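Color and Visual Search in Shelf Labels
Student project report, Introductory Psychology Lab
2020-09-13

1. Background

Our project began with a complaint from the campus store in Gasidville. Customers said they had trouble finding the weekly specials, even though each one had its own tag. The store used pale gray tags on white shelf strips. We wanted to know how much faster people find a tag when its color differs strongly from everything near it.

Earlier class readings covered "pop-out" – the effect where one odd item is noticed almost at once, however many other items are present. Most of those studies used dots and lines on a screen. We used printed shelf sheets.

2. Method

We tested 80 students in February. Each person looked at 16 printed sheets, one at a time, and pointed to the tag marked as a special. Half the sheets used gray tags for the special and half used red. The product names were made up for the study (Proltetti crackers, Machala tea, Even soap) so that nobody could rely on knowing the package.

One of us turned the sheets and the other worked the stopwatch. We threw out the data from 2 people who had misunderstood the instructions and pointed to the cheapest item. Lighting was the same for all sessions, and every sheet was held at arm's length.

3. Results

Red tags were found faster than gray tags by nearly everyone. The gap was largest on the crowded sheets. On sheets with few products, the two colors were close, and a few people were quicker with gray.
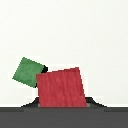

Does a red tag still help if many of the other tags are red too?
Much less, going by our crowded sheets – the ones with red product names near the special took longer than the plain ones.

4. Limits

A stopwatch is a rough tool. Our own reaction time is in every number, and we did not test for color blindness, which we should have done. A later group could use a screen and collect 200 trials per person.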